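Unit 6: Simulated Manipulation, Camera Views and Episode Logging

Stovura Lab sequence. Read this before the November session. The Drutovell simulator must be installed and the Seol scene pack unpacked in your home directory. Check the install by loading the kitchen scene once with no controller attached.

6.1 Wrist view

The wrist view is rendered from a point fixed to the hand, so the fingers hold their place in the picture while the room moves past them. Use this view for the last part of an approach. It gives little sense of where the arm is in the room.

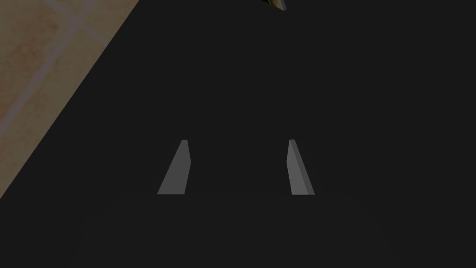

Figure 6-1. Wrist view, gripper open, tiled floor at upper left.

Both fingers are drawn in plain gray with no texture. Against a dark surface the gap is easy to read, but distance to the surface is hard to judge – take it from the pose log and do not estimate it by eye. Record the gap at full open before the first grasp. Students who skip this step usually find that their close command is scaled wrong.

6.2 Body view

The body view shows part of the robot's own shell along with both arms. Expect the shell to hide a good share of the workspace. If the horizon is tilted, check the camera rotation in the log before you change anything in the controller.

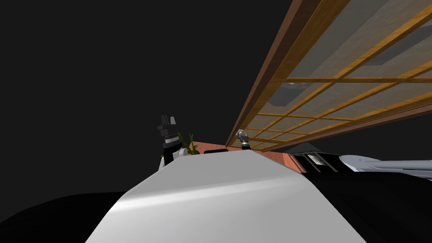
Page last changed: November, rev. 9

With the view tilted this far, "up" in the picture and "up" in the room are different directions. One arm reads as close and the other as small and distant, next to the lower edge of the wood lattice. Label the arms A and B from the joint log. Do not label them left and right from the picture.

6.3 Lab task

Run nine episodes with seed 1766. Cap each episode at 4000 steps. Export with the Flasis script, which writes one folder per episode. Hand in:

- the export folders
- the gap at full open, in meters
- one wrist view and one body view from the same step, with arms A and B marked

Episodes that hit the step cap still count and should be left in the export.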